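Vadora table notes, read me first

These notes go with the Vadora set, which is about one table and the plates we lay on it. Ileana Stanciu keeps the list of items and Benito Robles looks after the colour names. Please write "grey-mauve" for the table top and "light blue" for the plate, so the words stay the same in all files.
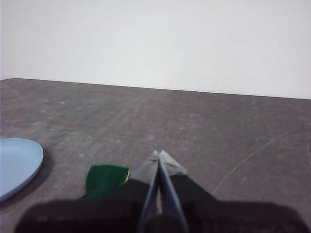
Vol. 2, No. 8

The top is matte and has pale scuffs and one long, thin scratch on the right half. Please do not list the scratch as an item. The small dark specks are also left out of the list. A plate is listed even when only a part of it is seen.

The set has 434 entries. Corrections are welcome, please send them to Ileana with the entry number.

Last change: 6/14/23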